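Keep the cloth ones out where you can reach them

My father-in-law, Arvid Moen, kept his good books behind glass. There were 40 of them, most in dark cloth with gilt on the spine, and in all the years I knew him I never saw the case unlocked except for dusting. When he died the case came to us. The first thing I did was take the doors off and put them in the basement. My wife's cousin Ottar Løken still brings it up.

I want to argue for what I did, and the argument applies to people with far fewer books than Arvid had. A clothbound book is a sturdy thing. It was made to be pulled off a shelf, opened flat on a table, read by somebody eating a sandwich, and put back. The boards are stiff and the cloth takes a lot of rubbing before it gives. What ruins these books is mostly damp, direct sun, and being yanked out by the top of the spine. A locked case does little about the first, and people will yank a book out of anything.

There is also the matter of knowing what you own. I had been married into that family for 20 years before I learned that Arvid had a four-volume history of coastal shipping. I like coastal shipping. We could have talked about it. He would have enjoyed that, I think, more than he enjoyed the key.

So our books live in the open now, and they travel. They end up in the kitchen and on the floor by the bed. I mix them, too. Old cloth next to new hardcovers next to the paperbacks, by subject, with no shelf set aside for the handsome ones. Tuva Strand, who sells secondhand books two streets over from us, told me this was a waste of a nice set. She would keep the dark spines together at eye level. I understand the appeal. A row of navy and gold does look good from across a room, but I don't read from across a room.

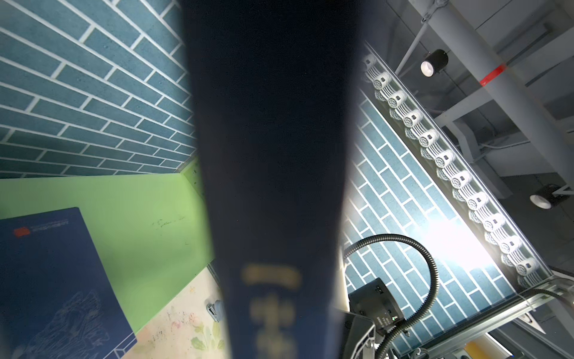 Does handling wear off the gold lettering?
Over a long time it does, mainly where fingers land when the book is pulled from the shelf. Push the neighbors back a little and take hold of the middle of the spine, and the lettering will outlast you.

Ottar's view is that a book is worth less once it shows use. For a dealer that may be so. One of Arvid's volumes might bring 30 dollars clean and 20 with rubbed corners, and I am prepared to lose the ten dollars. I have had more than that in evenings out of it already.

He has a better point about children. Our niece Oda is six and has drawn in two books that I know of. I moved the shipping history up a shelf and left the rest where they were. She looks at the maps in the atlas nearly every visit – with clean hands, if I get to her first – and I would rather have pencil in the margins than a child who thinks the case belongs to the adults.

I do keep a few rules. No tape on anything, ever. No stuffing a shelf until the books squeak coming out. Big, heavy volumes lie flat. If a hinge starts to go, I stop lending that one and take it to be repaired, and last October that cost me 28 dollars for a book Arvid had probably not opened since he bought it. It was stiff from sitting.

The doors are still in the basement. Ottar can have them if he wants to come and carry them up.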